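7 min read
Print this page | E-mail this page

Folding tables on a marble floor, and where to put everything else?

We moved into a rental in Trimcombe in March and the main room is one big stretch of marble tile. Lovely to look at, but I still haven't worked out how to live in it. I eat at folding tables and the rest of my stuff has been creeping along the walls ever since.

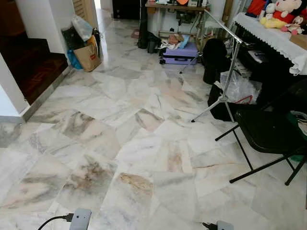
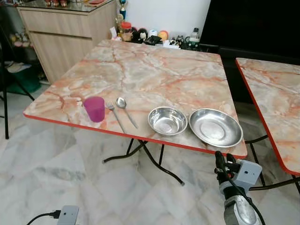
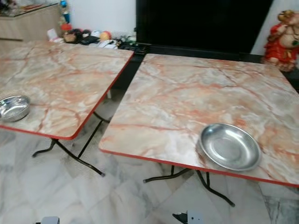
Asked by tiledout, 29 Sep 2020 – filed under Small Homes & Storage

So, a few questions in one, sorry! The tables are the square folding kind with a marble-pattern top and thin black metal legs. I like them a lot and I don't want to buy a real dining table until we know how long we're staying. But when I push two together for supper they never sit quite flush, and there's always a gap that things drop into. They also slide. Lean on one to reach for a bowl and off it goes.

Second thing is the bags and the pile under the desk. The lilac suitcase lives on the floor in front of the desk, there's clothing behind it, and the shopping bags end up in a bunch by the doorway to the room with the parquet. I can't drill into the walls (lease says no) and I don't want anything with sharp feet on that marble. We did try a cheap plastic drawer tower and it bowed in the middle after two weeks.

And a small one – is it OK to leave stainless dishes sitting out on these tops, or will they scratch the pattern? I've got plates, bowls and cups for everyday and no proper shelf for them yet. Budget is small. Thanks!

ANSWER 1 (marked helpful by 19 readers)

I had the same setup for years, so let me go through it.

Sliding: get stick-on felt off your list right now, felt on polished marble is an ice rink. You want rubber. Take an old foot along to the hardware store and match the size, and buy the push-on caps, the kind sold for walking canes and chair legs. I used Kravchuk ones and they've held up fine. Wipe the floor where the legs stand before you set the table back down, dust under rubber makes it slippery again.

The gap: check that both tables are opened all the way first. Mine had a catch that felt locked when it wasn't, and one top sat a hair lower than the other. After that, two wide hook-and-loop straps around the neighboring legs, one at the front and one at the back, pull the edges together pretty well. Throw a cloth over both and you'll forget there's a seam.

Bags: empty every one of them onto a table and sort the whole lot in one evening. I bet half goes in the trash or back to the kitchen. Keep one big paper bag as the bag for bags. Then use that suitcase! An empty suitcase is a drawer you already own. Fold the off-season clothes into it, zip it up, and slide it flat under the desk if it'll fit. Whatever is left over can go in a soft fabric bin, no feet at all, nothing to scratch.

Dishes: mine never marked the top when they were just sitting there. Dragging is what does it, especially with grit underneath. Lift, don't slide. I keep a dish towel spread at one end and stack the plates on that.

ANSWER 2

buy a real table

ANSWER 3 (marked helpful by 9 readers)

Agree on the rubber caps but check them every so often. The cheap ones I had left gray smudges on a light floor. Came off with dish soap and a soft cloth. Please no vinegar on marble, whatever your aunt says, it etches.

For storage without drilling, I have a Rader tension pole shelf that goes floor to ceiling with rubber pads at both ends. It took some 2 hours to put up with a lot of swearing, and it holds all our everyday dishes now. Measure your ceiling before you order. If you'd like to see one standing, the Atholm store had them at the back near the laundry things last time I went.

Comments

tiledout: Caps are on and wow, big difference. Straps next. The suitcase turned out to be full of cables so that's a whole other evening.

marble_hater: Whoever wrote "buy a real table", some of us rent.

pocketlint: Do the straps get in the way of your knees?

Answer 1 poster: A bit, if you sit right at the join. Put the kids there.

pocketlint: Ha, OK. Trying it.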